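Hiltent to Collect Kular in Print This Fall

2 min read

Small-press publisher Hiltent will release the first print collection of Kular, the science fiction series by writer Inês Moreira and artist Yulan Liao. The book gathers the opening story arc, which ran digitally, and adds a backup story and a selection of Liao's layouts.

Kular takes place in Mevora, a harbor city built over the ruins of an older one. The lead character, a salvage diver named Patrício, brings up a sealed door from the seabed and sells it before anyone has tried to open it. By the end of the first chapter the buyer has vanished and the city council wants the door back. Patrício spends most of the arc trying to trace where it went, with a forged permit and a boat he has not finished paying for.

Moreira said the story began as a prose piece that she could not get to work.

"I had the city and I had the diver, but every page was somebody explaining something," she said. "When Yulan sent me her first drawings of the harbor, I cut most of the talking. You could see how people lived there."

Liao handles pencils, inks and colors on the series. She moved to a smaller color range after the first chapter and has gone back to recolor those early pages for the collection so that they match the rest. The underwater scenes, which readers of the digital version said were hard to follow on phones, have also been relettered.

The collection runs 115 pages. It will be sold in softcover through comic shops and the publisher's own store, with a hardcover limited to 100 copies. Each hardcover will be signed by both creators and will come with a bound-in map of Mevora. Hiltent said the hardcover will not be reprinted, though the map may appear in a later volume.

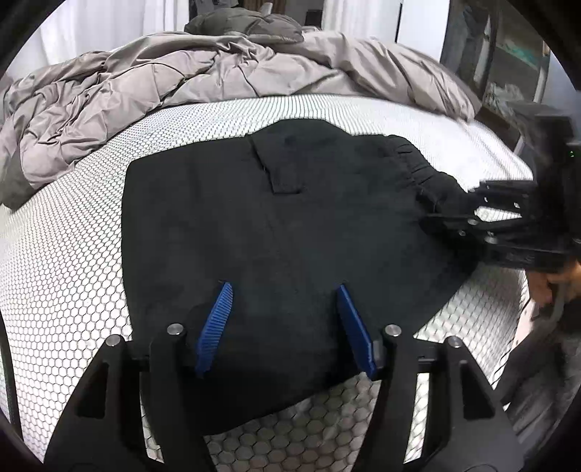 What's in the backup story

The new material is a 17-page short set before the main series. It follows the harbor pilot who turns up briefly in the second chapter and is never named. Moreira wrote it after the arc was complete, and Liao drew it in black and white with gray washes. It can be read before or after the main story, according to the publisher, but it does give away where the boat came from.

The layouts section covers the market chase and the final dive. Liao's notes are printed alongside in her handwriting, with a typed version at the back of the book.

Next arc

Work on the second arc is underway. Moreira has turned in scripts for the first 2 chapters and Liao is drawing the first of them now. The story moves inland, to the reservoir towns that supply Mevora with fresh water, and Patrício will share the lead with a surveyor who has her own reasons for finding the door.

Hiltent plans to release the new chapters digitally first, as it did with the original run, and collect them once the arc is finished. Readers who bought the digital chapters of the first arc will receive the recolored pages as a free update when the book comes out. The backup story will stay exclusive to print for now.

Preorders for both editions open in June. The publisher is taking shop orders by email until then.

Last updated: 4:15 p.m.

Get comics news in your inbox. Sign up for our newsletter. You can unsubscribe at any time.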